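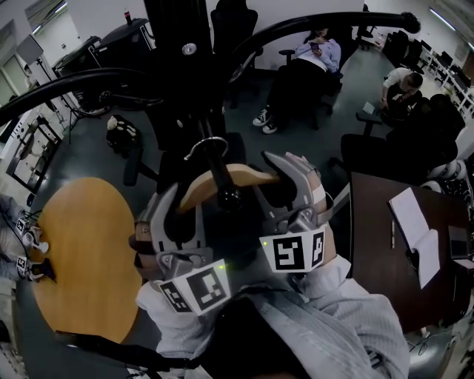

Finished the Ostholm book last night, the one on medieval siege engineers. Quick notes before I forget it all.

Mostly good. First 60 pages drag – lots of throat clearing about sources, who copied who, which monastery had the better roof. Then it gets going. The chapter on mining under walls is terrific. Props, pig fat, fire, wait. I read that one twice.

Less sold on the trebuchet stuff. Same 3 sieges over and over, and the diagrams are tiny. Couldn't read the labels even with my good glasses. Maps are fine tho.

Wish there was more on pay. There's a table in the back, 2 pages, carpenters vs. diggers vs. archers, and thats it. Could of been a whole chapter. Who fed these people all winter?

Notes section is huge, haven't touched it. Might in May if work calms down.

Borrowed copy so it goes back tomorrow. Next up is the Mandolex paperback on crossbows, which is shorter, thank god. Has anyone read it? Comments are open again, I think I fixed the spam thing.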